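Sorting and Packing a Mixed Household Table
Resident Handbook, Section 8

Residents of Semple House who are preparing for a room change are asked to sort their small belongings on a shared table before packing. The procedure below applies to all rooms and should be completed before boxes are brought to the storage desk.

Before you begin

Cover the table with a cloth. Small items slide less on fabric, and the surface is protected from scratches. Place one open cardboard box at the end of the table, within reach, and keep a marker and a roll of tape beside you.

Sorting

Empty drawers and bags onto the table a little at a time. Form separate areas for boxed goods, toiletries, textiles and cables. Items still in their retail boxes should go along the far edge, where they can stand in a row and leave the center free. Items without a box remain in the middle until they have been checked.

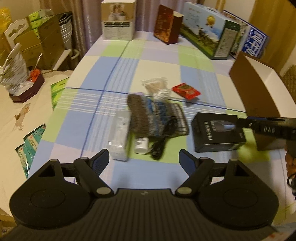 Mixed items on a checked tablecloth, with an open cardboard box to the right.

Bottles must be closed tightly and placed upright in a sealed plastic bag. Cotton swabs and similar goods may stay in their own bags, provided that the bags are intact. Cables should be coiled loosely and fastened with a tie – never wound around a plug or adapter. Knitted items are best left until last, when they can be used as padding.

Packing

1. Place the heaviest product boxes flat on the bottom of the carton.
2. Stand smaller boxes on their sides in the remaining space, with the printed name facing up.
3. Add bagged toiletries in one corner, away from electronics.
4. Fill the gaps with folded textiles and close the flaps without forcing them.

Each resident may store 2 cartons. Write your name and room number on the top and on one side of each carton.

Completed cartons are received at the storage desk in Room 464. Questions about items that may not be stored should be directed to Tsehay Seyoum, Residence Office. Requests for additional cartons are handled by Mitiku Hailu at the same desk.

Last revised May 4, 2026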